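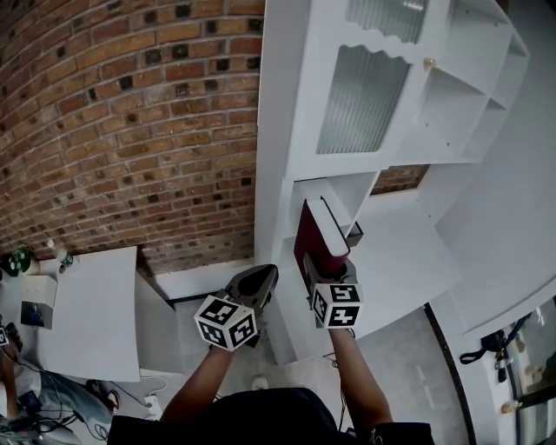 *The white shelves by the brick wall, with one of the red books.*

Dear all,

Thank you for the many answers about the old parish magazines. I reply to Damer's message below, and then I have some points of my own. Sorry for the length.

> On the binding: I would leave them as they are. I took two of our Bavwood volumes to a binder in May and she told me that the thread is good and only the glue on the spine is tired. If you rebind, you lose the pencil notes in the inner margin, and for family history people those notes are often the best part. My other question is whether you really need to scan everything. We scanned all and then found that the county archive had most of it already, in better quality.
>
> Also, how do you treat the village names? We had terrible trouble with this.
>
> Damer

About the binding I am now convinced. I was in favour of new covers, mainly for the look, but I had not thought about the inner margin. I went back to the volume for the years just before the war and there are such notes on many pages, small and very neat, mostly corrections of baptism dates. One of them says only "wrong child", with an arrow. I would be very sorry to see it disappear under glue.

About the scanning: I wrote to the archive. They hold the magazine from its first number, but there is a gap of 6 years in the middle, and they have none of the supplements. The supplements are where the lists are printed — who gave money for the bell, who rented which pew, who won in the vegetable show. So my proposal is that we scan the gap years and the supplements, and for the rest we only make the index. This makes 204 issues for the index alone and a much smaller pile for the scanner. I can do the index work in the evenings, but I cannot do the scanning, my machine at home puts a grey line on every page.

Now the village names. This is where I need help the most. The magazine was printed in Brenlow, and the printer had his own ideas of spelling. The hamlet of Lò is a good example. I have found it as Lo, Loe, Low and Lò, and in one year it is written "Lowe" in the spring and "Loo" in the autumn, for the same family in the same house. If I put each form in the index as it stands, a person who looks for great-grandmother will find a quarter of her. If I put everything under Lò, then I am changing the source, and I was taught never to do this.

What I do at present is to have two columns. The first is the name exactly as printed, with all mistakes, and the second is the modern name. When I am not sure, I leave the second column empty and write a question mark in the third one, which is for remarks. It is slow. Maybe somebody has a better system? I looked at the spreadsheet which was sent round last year, but there the printed form is not kept at all, so one cannot check it afterwards.

The same trouble comes with surnames, and with married women it is worse. "Mrs. J. Harrow" can be three persons in ten years, depending on which J. was alive. I do not try to solve it. I enter her as printed, and the reader must decide.

Some smaller things:

- The paper of the thin summer numbers is breaking at the fold. Please do not open them flat. A cushion under each side is enough, or a folded towel.
- Please do not use sticky notes as place marks, also not the ones which are sold as safe. I found one which had taken the ink with it. Strips of plain white paper are fine.
- If you have borrowed a volume, write me which one. I do not need it back soon, I only want to know where it is.

On money: the box I would like to buy for the supplements costs 10 pounds, and I think we need four of them. The society has told me that there is 400 left from the book sale, so this should not be a problem, but I prefer to ask on the list before I order. If I hear no objection by the end of the month I will order them.

Last, a question outside the subject. In the letters page there is somebody who signs "Old Ferryman" and complains for many years about the state of the landing steps — first very polite, later not polite at all. Has anyone an idea who he was? The schoolmaster has been suggested to me, but the complaints continue after his funeral notice, so either it was not him or another person took the name over. I have copied out all the letters, and I can send them to whoever is interested.

With kind regards,

Agnese Rozīte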